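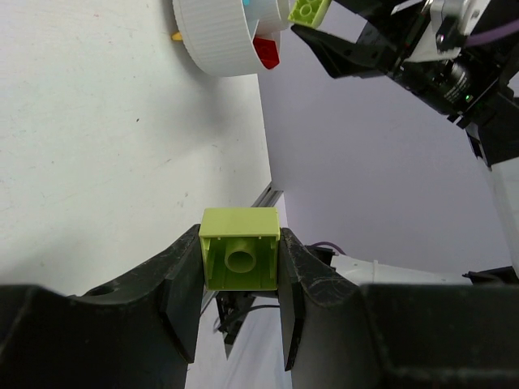
Mirela Sales asked that the minutes record the left arm as the one that failed to stop on Saturday, and this was agreed.

**Vestlow cell: fault review**

1. The two arms closed on each other during block sorting. The stop signal reached the left controller 800 milliseconds late.
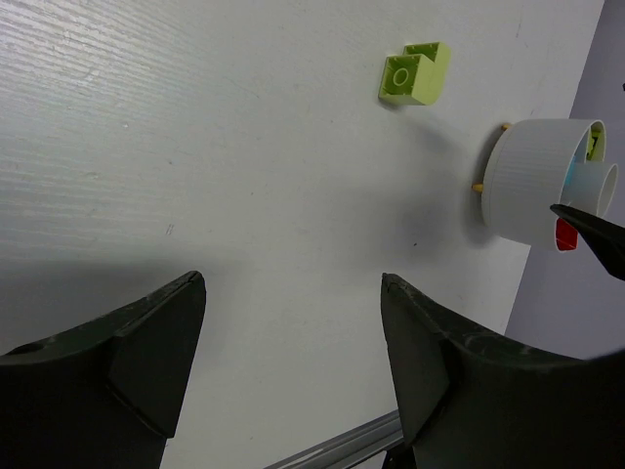
The log entry, number 153, was read aloud. Edith Bedoya reported no injury and no damage to either gripper.

2. Ralline has traced the delay to a software update made in March.
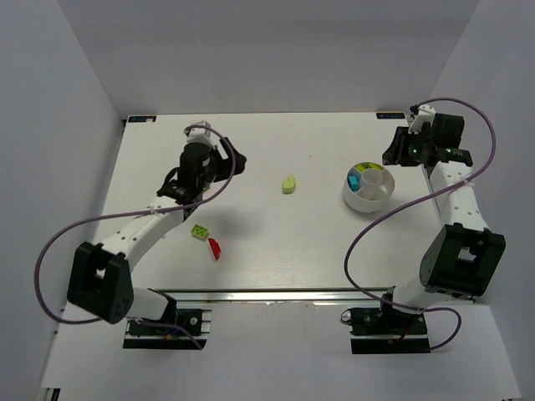
The update will be removed before sorting resumes. Speed stays reduced until then.
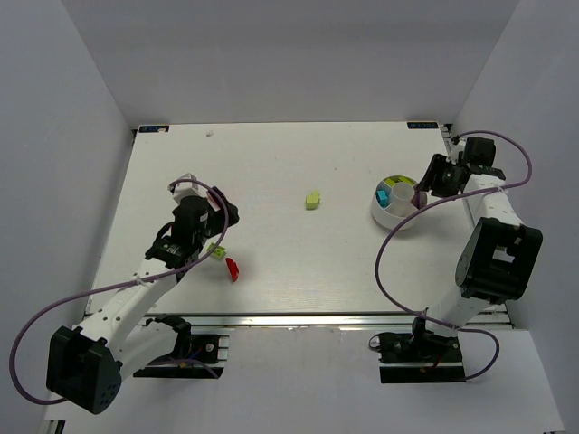 3. Mirela Sales to repeat the stop test on both arms and report at the next meeting.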